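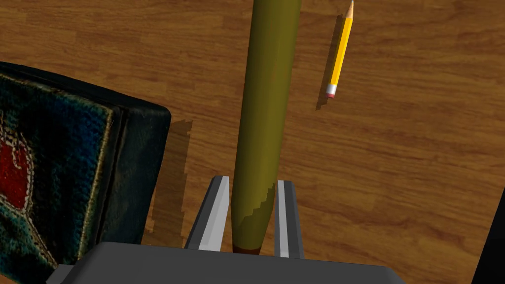

Wood floor in a rented room: oil or lacquer?

pokari_2
Posted Feb 10, 2021

Hello all. I am renting in Tustesside and the owner allows me to refinish the floor if I pay for the material. It is old pine, 15 square meters. The shop recommends Olum hard oil, but my neighbor says lacquer lasts longer. What would you choose? I have a budget, but it is small.

sorensen_fan
Oil. You can repair one bad spot without sanding the whole room. With lacquer, one deep scratch and you must look at it for years. 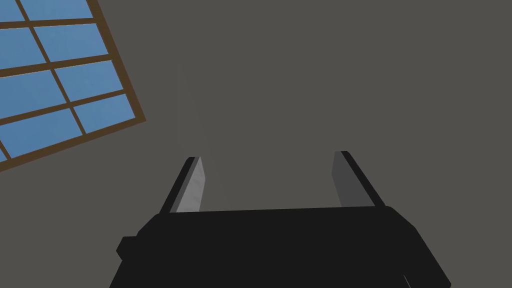
gray_socks
I disagree with this. Oil needs care every year, and tenants forget it — I also forgot it. In my hallway the oil became dull after two winters. If you like something plain and dark, black for example, put it in the furniture and keep the floor light. Lacquer does this well, if it is the matte kind.

sorensen_fan
Dull oil is fixed in one evening with a cloth. Dull lacquer is a machine and a lot of dust.

pokari_2
Thank you both. I work at home and my chair rolls all day in the same place. Does this change the answer?

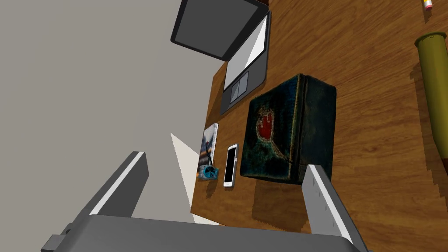
I forgot to say that I can't use a big rug, the door opens too low.

gray_socks
Then buy a chair mat and soft wheels, for oil or for lacquer. The wheels do more damage than shoes.

114_steps
Please test first behind the door. Old pine can turn very yellow with oil. Mine did, and I was not happy with it.

pokari_2
I will test both on Saturday's leftover board and write again.

sorensen_fan
Two thin coats, and wipe well between them.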